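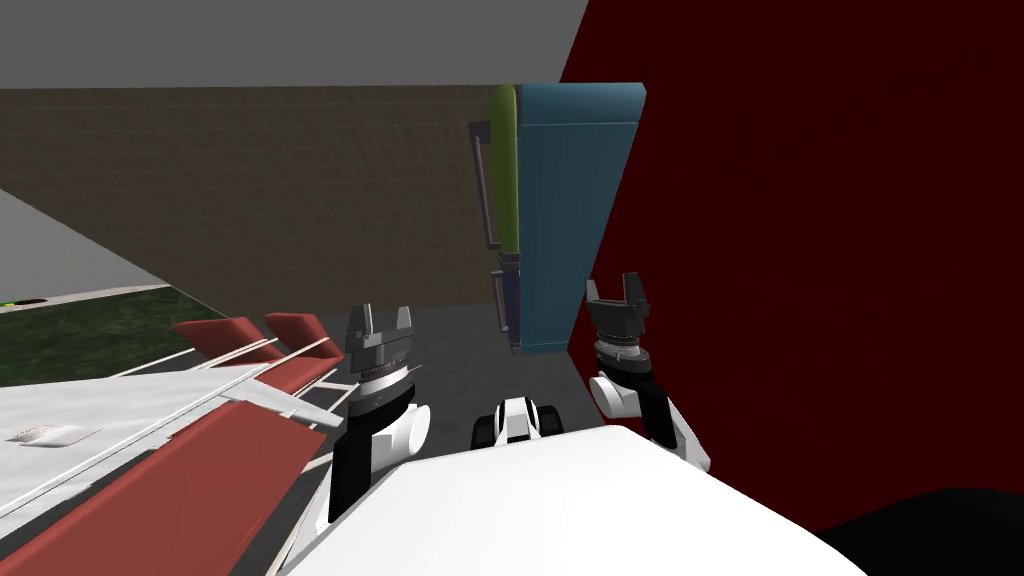
Plirkeo folding stool, six months in

I bought the Plirkeo in April to replace a wobbly step stool my kids had finally killed, and I've become a bit of a bore about it ever since. It's such a good little stool!

It opens with one hand, which matters more than I expected. I'm usually carrying a mixing bowl or a light bulb when I need it, and a flick of the wrist gets the legs apart. There's a clunk when it locks — a nice solid one — and after that it doesn't budge on tiles or carpet. My neighbour Gøran Dalen is a much bigger bloke than me and he spent a whole afternoon on it painting our hallway ceiling without a grumble.

The top is 45 cm off the floor, so I can reach the highest pantry shelf flat-footed. Shorter people might want the taller one. Folded up, it slides in beside the fridge and I forget it's there.

A few gripes. The rubber feet pick up every bit of fluff in the house. The grey has gone a little chalky where it sits in the sun (I leave it on the deck more than I should), and the carry handle is snug if you've got gloves on. Dalia El-Sayed at the shop swapped one loose foot for me on the spot, no receipt needed.

I've since bought a second for the laundry, in the green this time. Four and a half stars from me, and the missing half is all fluff.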